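November

By Nokuthula Masilela

I have been wrong about birds often enough to distrust anything that promises to be right about them for me. So when a friend pressed a Kevetti nest monitor on me in early spring and told me it would change how I watched the wrens in my yard, I said thank you and put it in a drawer for three weeks.

The Kevetti is a small listening device. You strap it to a branch or a fence post, it records whatever it hears, and software on your phone sorts the recordings by species and, more ambitiously, by what the bird is up to. Begging chicks, alarm calls, a male singing at a rival. The company says it can tell you when a nest has hatched before you could see it for yourself. That is a big claim for a plastic box.

I ran it from the middle of April until the end of July. Over that time it logged 2,329 separate "events" in my yard, and I went back and listened to 417 of them, mostly in the evening with a glass of something. I'm not a scientist, but I have been keeping a bird diary for 15 years and I know my neighbors.
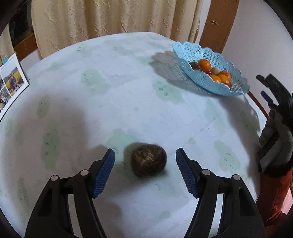 Small, brown and mottled, on the dining table.

On plain identification it does fine. House wren, robin, cardinal, mourning dove – it got these right nearly every time, and it was better than I am with the thin high calls that I have started to miss. It handled a catbird doing its usual medley without calling it four different birds, and I'll admit that impressed me. If the box stopped there and cost half as much, I would have very little to complain about.

But it doesn't stop there. The behavior labels are the reason to pay extra, and I don't believe them. It told me the wrens had hatched on a morning when the female was still carrying lining into the box. It marked a squeaky gate as "juvenile distress" so many times that I oiled the gate. A blue jay screaming at a cat was filed under courtship. When I wrote to ask how the labels had been tested, I got a friendly reply that said the model "learns with you," and no numbers at all.

I compared notes with Refilwe Ngcobo, who borrowed a second unit for the creek behind her place. She likes it more than I do. Her view is that nobody should take the labels as gospel, and that the real use is knowing which ten minutes of the night are worth hearing. She got a screech owl that way, a bird she had no idea was there. Fair enough. A cheaper recorder and some patience would have caught the same owl, though, and I told her so.

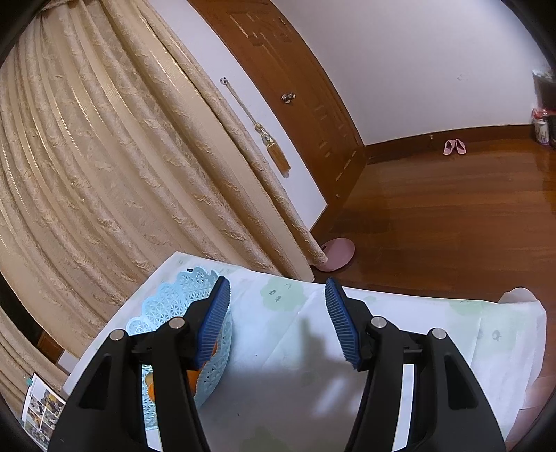 Battery life is given as a month. Mine went 19 days in mild weather and less once the heat came. The strap is good. The lid seal is stiff and I broke a fingernail on it twice. Rain didn't bother it, but wind did, and anything recorded on a gusty day is mostly a roar with a guess attached.

My other worry is with the bird. The instructions suggest mounting the unit "as near to the nest as practical." I would not do that. A wren that sees you fussing around her box every couple of weeks to swap batteries may well put up with it, or she may leave, and the leaflet has no advice on either. I kept mine across the yard and the recordings were clear enough.

There is supposed to be an update this winter that lets you turn the behavior labels off. I'd do that on the first day. Until then I'd say borrow one if you can, and keep writing things down. Mine is back in the drawer, and Refilwe has asked twice whether she can have it for the owls.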